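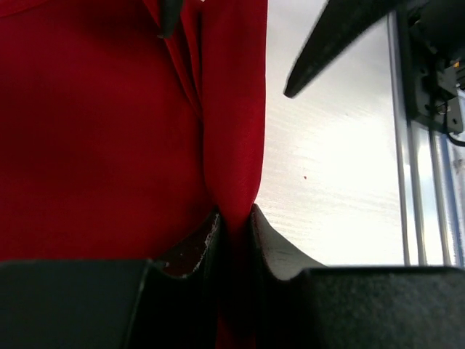 Issue 11

The Red Curtain

My aunt left me a curtain. One curtain, mind you, red, long enough for a church hall, and a note pinned to it that said I'd know what to do with it. I didn't. I still had to go and fetch it from Ullgate on the slow train, which stops at Haldane for no reason I've ever been able to work out, and I came home with it on my lap like somebody else's very large child.

You have to understand about my aunt. She sold hats for most of her life, and then one Sunday she shut the shop and took up fortune telling, which she was terrible at. She told my mother she'd marry a sailor (my mother had been married for years, to a plumber). She told me I'd be rich at 149, and that I should try to be patient about it.

So I hung the curtain in the back bedroom, where the window looks at a wall, and I went to bed.

At four in the morning I woke up and heard the sea.

Now, I live a good long way from the sea. I lay there and thought, pipes. Then I thought, the neighbours have got one of those machines that help you sleep. Then a gull went off, right inside my house, and I got up and put my slippers on, because whatever was going on I wasn't going to meet it barefoot.

The curtain was moving a bit, in and out, as though it was breathing. I could smell salt and chips -- vinegar, too, loads of it. I stood there with my hand out for ages. Then I pulled it back, and there was the wall, same as ever, with the drainpipe and the dead fern.

I let it drop and the sea came back!
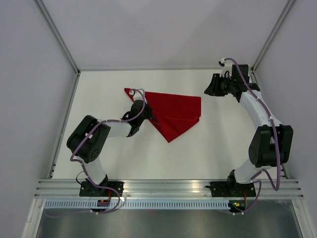 What the Sea Wanted

I got used to it faster than you'd think. By June I was taking my tea up there of an evening and sitting with my back against the bed, listening. There was a band some nights. There was a woman selling hats, I could hear her quite clearly, telling people they had the wrong head for a brim, and I knew that voice, of course I did.

I said, "Is that you?"

The band stopped. The gulls stopped too, which was worse.

"You took your time," she said. "Have you opened it?"

I told her I'd opened it every night and there was only ever the wall.

"From that side, yes," she said, in the voice she used for customers who wanted a discount. "Go under it, you daft thing."

Well. I looked at my slippers. I thought about work in the morning, and the milk, and whether I'd locked the front door. Then I got down on my hands and knees, lifted the hem, and felt sand.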